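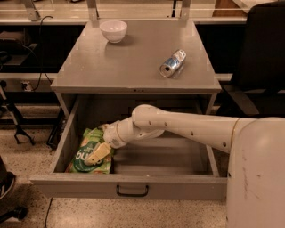
Fig. 2. Drawer fetch, arm over the snack bag.

Section 2: Teaching the Farby to Work a Drawer

By now the Farby should be unpacked, charged and standing upright under its own power. If it is doing anything else, go back to Section 1 and start again from the part about the floor brakes.

This section covers the drawer fetch, the routine most customers ask for first and the one that takes the most patience. The unit faces a desk or cabinet, reaches into an open drawer, takes hold of one item and lifts it out. A four-year-old can do this. A four-year-old also has opinions about which item, and the Farby will need you to supply those.

Allow an afternoon. The sales sheet says less, but the sales sheet was written by people who already knew how.

Before you start

You will need:

The Farby, charged past the second light
The Ritora handset, with its stylus
A desk or cabinet with a drawer that slides freely
A handle the hand can reach behind (see the note on handles)
One practice item, soft, light and not precious
A clear patch of floor in front of the drawer

A bag of snacks makes an excellent practice item. It is bright, it forgives a clumsy grip, and the worst possible outcome is crumbs. Eggs, eyeglasses and anything that belonged to your grandmother can wait until Section 5.

CAUTION: Keep hands, sleeves, lanyards and pets out of the drawer while the arm is live. The arm slows down when it meets resistance. It does not stop out of politeness.

Note on handles. A U-shaped pull mounted crossways on the drawer front gives the best results. Round knobs work if they stick out far enough. Recessed finger slots do not work, and no amount of encouragement from the handset will change this. Harawira sells a stick-on pull for slotted drawers. It is ugly and it holds.

2.1 Positioning the unit

1. Switch the handset to Place. The base unlocks and the unit can be steered with the left pad.

2. Drive the Farby to the front of the desk and a little to one side of the drawer, on the side of the arm you plan to use. Squarely in front feels right and is wrong. The drawer has to come out somewhere, and you have just parked a robot there.

3. Lower the head until the handset view shows the front edge of the desktop and the whole of the drawer front when the drawer is pulled out. If the far corner of the drawer is missing from the view, back up.

4. Look for chairs. An office chair on casters next to the desk is fine as long as the elbow clears the armrest when the arm swings. Test this at walking pace, with the handset in your hand.

5. Press Hold. The base locks with a clunk. If you hear no clunk, press it again, and if you still hear no clunk, see Section 7, "Clunks and Their Absence."

Note: Cables on the floor count as obstacles even if you have been stepping over them for years. Move them or tape them down.

2.2 Opening the drawer

For the first few runs, open the drawer yourself. We know this feels like cheating. It lets you sort out the reach before you have to sort out the pull, and sorting out both at once is how Rhiannon Maddocks on our test bench came to own a three-legged side table.

When the reach is reliable:

1. Choose Tasks, then Drawer, then Open.

2. On the handset view, tap the center of the handle. A ring appears. If the ring lands on the drawer front instead of the handle, drag it with the stylus. Fingers are too fat for this, ours included.

3. Press Try. The arm goes to the handle and stops short of it. Check that the hand is level and that the finger will pass behind the bar.

4. Press Go. The arm hooks the handle and draws back in a straight line.

5. When the drawer is fully open, press Mark. The unit now remembers how far this drawer comes out and will not try to make it come out farther.

CAUTION: Step 5 matters most with drawers that have no end stop. Without a mark, the Farby will carry on pulling until it is holding a drawer. It will look quite pleased about it, though that may be the way the head is shaped.

2.3 Teaching the reach

1. Put the practice item in the drawer, against one side wall and toward the front panel. Leave the rest of the drawer bare. You can add clutter once the unit has earned it.

2. Choose Tasks, then Drawer, then Fetch.

3. Tap the item on the handset. An outline forms around it. A printed bag with a big emblem will sometimes get outlined as the emblem alone, in which case tap once more near the edge of the bag and the outline spreads.

4. Choose an approach. Over the Wall brings the hand down from above and is right for nearly every drawer. Along the Floor slides the hand in flat and is meant for shelves. In a drawer it will meet the front panel, loudly.

5. Press Try. The arm travels across the drawer and the hand comes to rest over the item with its fingers pointing down. Nothing closes yet.

6. Look at it from where you are standing as well as on the handset. The forearm hides a good part of the drawer from the head camera, usually the near side, and whatever is under there will be a surprise to the robot. It should not be a surprise to you.

7. If the hand is off, nudge it with the arrow keys. Short taps. Holding the key down moves the arm in the manner of someone looking for the light switch in a strange hotel.

8. When a finger lies across the item and the hand has room on both sides, press Keep.

Note: The hand does not have to be centered. It may cover part of the label, which makes no difference to the grip. Customers who want the label facing out for a demonstration can turn the item around, or turn the visitors around.

2.4 Setting the grip

The hand has 2 preset grips, Soft and Firm, and a slider that lives between them. Start on Soft. If the item slips, move the slider one notch and repeat. Most people start on Firm to save time and spend the time sweeping.

Soft: bags of snacks, cloth, paper, bread
Firm: full cans, boxes, tools, bottles with the cap on

Empty beverage cans belong with Soft. On Firm they will come out of the hand a different shape, and there is no Undo key on the handset.

To run the grip:

1. Press Close. The fingers come together and stop when they feel the item.

2. Wait for the short beep. A long beep means the fingers have met each other.

3. Press Lift. The arm rises straight up until the hand clears the drawer walls.

4. Press Give or Put. Give holds the item out at waist height until you take it. Put sets it on the desktop at the spot you tap.

CAUTION: Before using Put, check what is already on the desktop. The Farby sees a bowl or a can as something to go around if it is in view when you press the key. It does not know about the mug you set down afterward.

2.5 Running it on its own

Once Keep has been pressed and the grip is set, the fetch can be saved and run from one key.

1. Choose Save and give the routine a name. Names with spaces are allowed. Names longer than the box are allowed too, but you will only ever see the first half of them.

2. Put the item back in the drawer, slightly off from where it was.

3. Press Run and stand where you can reach the red button.

4. Repeat with the item moved again, and then with a second item in the drawer.

If it fetches the right thing each time, you may start telling people you have a robot. If it fetches the wrong thing, go back to 2.3, step 3, and draw the outline again with more care.

The handset stores up to 870 saved routines. Darcy Ruawai in support would like it known that he has never met anyone with a use for more than a dozen, and would enjoy hearing from you if you are that person.

Troubleshooting

Arm stops above the drawer and will not go down.
The drawer is not open as far as the mark. Pull it out the rest of the way or mark it again.

Arm bumps the edge of the desktop on the way in.
The unit is standing too close. Press Place, back up by a hand's width, press Hold and repeat 2.3 from step 5.

Outline keeps jumping from the item to its shadow.
Move the lamp. If the lamp is the sun, move the desk or wait.

Hand closes on the drawer wall as well as the item.
Move the item away from the wall, or switch on Narrow under Grip. Do not lift. You will be lifting the desk, briefly.

Scratches on the body panels.
Fine ones come from brushing past furniture and have no effect on the working of the unit. Harawira touch-up paint comes in the right off-white. Cracks are another matter, so stop using the unit and call.

Unit does nothing at all.
Check the red button. It is nearly always the red button.

Support for the drawer routines is handled by the Nedum service desk, where Huia Donnelly keeps the list of cabinets known to give trouble. Have the serial number ready, which is on the plate behind the left shoulder, and if you can, leave the arm where it stopped until someone has talked you through Release.

Next: Section 3, Doors, Including the Refrigerator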